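Open evening at the Dromdale workshop

I'd wanted to see the Dromdale gripper since September, and it's lovely up close! Black links, silver screws, one narrow finger going in beside the CPU socket.

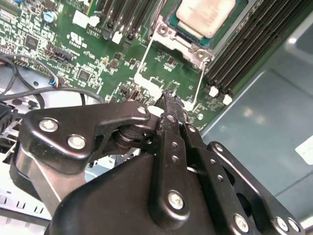

The build

Wulan Siregar put it together here over 121 evenings. The old paste is what she minds most.

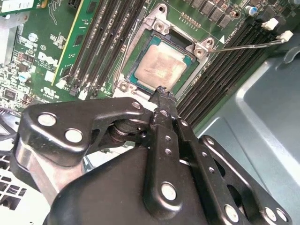 Saodah Raju wrote the control code, now 2000 lines, and she let me read the messy bits too.
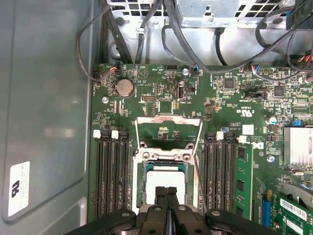 Tea was at eight, and I stayed far too long asking about motors.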